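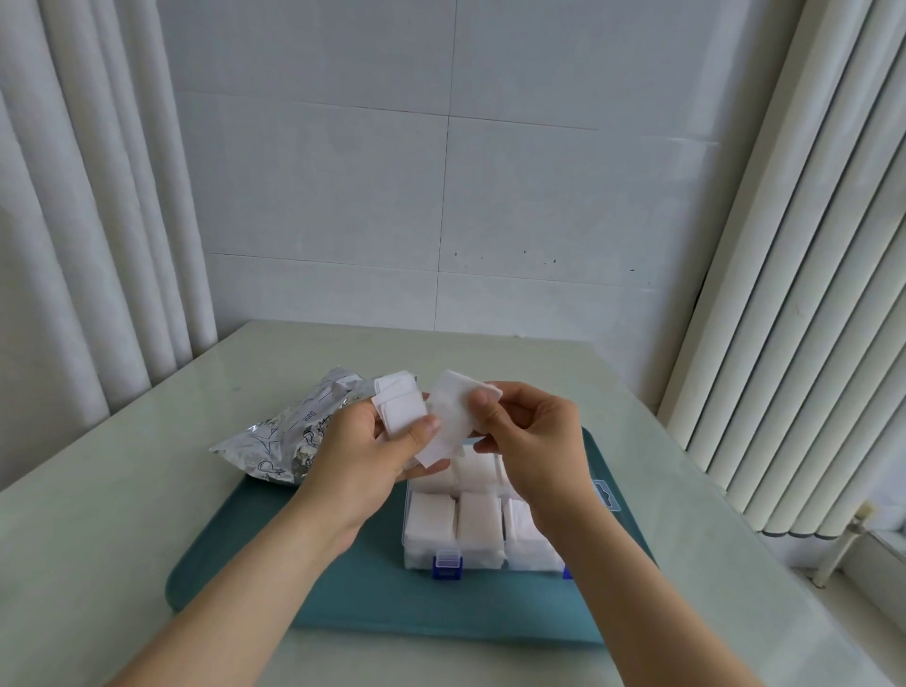
Sep 7, 2018

So I've finally given up foundation for the summer and I'm a bit annoyed I didn't do it years ago! It started in April, when my usual bottle ran out and the chemist in Murthorpe had every shade except mine. I thought I'd manage a week without. Then it got warm, and I got lazy, and that was that.

My skin is still red round the nose and I've got the same two spots on my chin that come back every month (hello, old friends). But I get an extra 20 minutes in bed and my collars are clean. At night it's just a bit of micellar water on a cotton pad and off to sleep – no scrubbing, no orange towels.

I do still wear mascara, I'm not a saint. And I put the full face on for a wedding last month and felt oddly plastered, like I'd borrowed someone else's head.

Sun cream is the one thing I won't skip. I've been using up a greasy one from holiday, so if you know a decent one that doesn't sting the eyes, please tell me in the comments.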